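The property tax letter, and the meeting I went to because of it

Our notice came in the second week of May. The town has redone the assessments and our bill is going up by 277 dollars a year. I know people who got worse. Wojciech Borkowska, two doors down, has the same lot size and a newer roof and his went up more than ours, and he has been trying to get someone at town hall to explain the formula to him ever since.

I don't write much about politics on this blog and I'm not going to start doing it every week. But I went to the council meeting on the budget, I took notes, and a few people asked me to put them somewhere.

The room was full. I got there early and still stood by the radiator for the first hour. The main item was the proposal to raise the levy and use part of the money for the bus to the county hospital, which loses its state grant next year. Doaa Abdel Rahman presented it. She is in her first term and had clearly done the reading. Her numbers were on one sheet of paper, both sides, and she left copies on the table at the back. According to the sheet the bus carried 2,421 riders last year, most of them over 65.

Othmane El Fassi spoke against it. He is not against the bus. He wants it paid for out of the reserve fund for a year while the town asks the county to share the cost. His point was that once the levy goes up it never comes back down, and he named the two earlier raises to show it. People clapped for that, and the chair asked them not to.

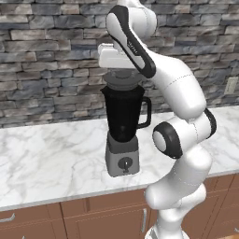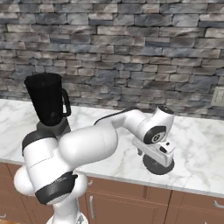 Rosenthal, June 2, 2019

I started this post the night of the meeting and am finishing it now, so a couple of things have moved since then.

First, the petition. Mostafa Ait Brahim has been collecting signatures to put the levy on the November ballot instead of leaving it to the council. He needs 1,000 valid ones. Last I heard he had over half, but the clerk throws out any where the address doesn't match the voter roll, so he wants a cushion. I signed it. I haven't decided how I would vote on the levy itself, and signing doesn't commit you either way. It only means the question goes to the voters.

Second, the council put off its own vote. The motion to delay passed with 3 against. Abdel Rahman was one of the three, and I understand why. The grant runs out whether or not the town has made up its mind, and the bus company wants an answer by the end of the summer.

What bothers me is how little was said about the assessments. The levy is one half of the bill and the assessed value is the other. The council spent two hours on the first half. When Wojciech got up during public comment and asked how the values were set, he was told that the assessor's office answers those questions in writing. He has already written to them. He said so, and the chair thanked him and called the next name.

If you think your value is wrong, you can file for a review. The form is at the clerk's window and you have 30 days from the date printed on the notice, which in our case was four days before it reached the mailbox. Bring the sale prices of a few houses like yours. Tài Tạ went through this after the last reassessment and got his lowered a little. He told me it took one short hearing and a lot of waiting in the hall.

I'm filing ours this week. The council takes up the levy again at its next regular meeting, and I plan to go. I'll post the agenda when the clerk puts it up.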